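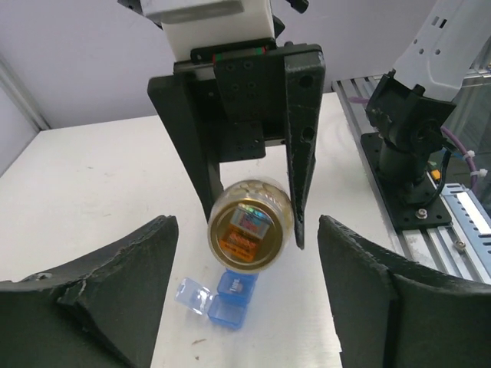 Squeaky drawers drove me nuts all of August, so I finally sat down and worked out how to fix them for good. You don't need much - a candle stub, an old toothbrush and some fine sandpaper (I use 200 grit first, then 600). Pull the drawer all the way out and flip it over. Brush the dust off both runners before you do anything else! Then sand with the grain until your fingertip slides along without catching. Any rough, chipped spot, like the chipped edges on those dark gray fingers, will grab and squeak again in a week, so keep going until it's smooth.

Now rub the candle along the runners, pressing pretty hard. Do the matching strips inside the cabinet too, I always forget those. Slide the drawer in and out 11 or 12 times to spread the wax around. If it still sticks, look for a shiny patch on the wood, sand only that patch and wax it again. Mine took two rounds, and the top drawer took three.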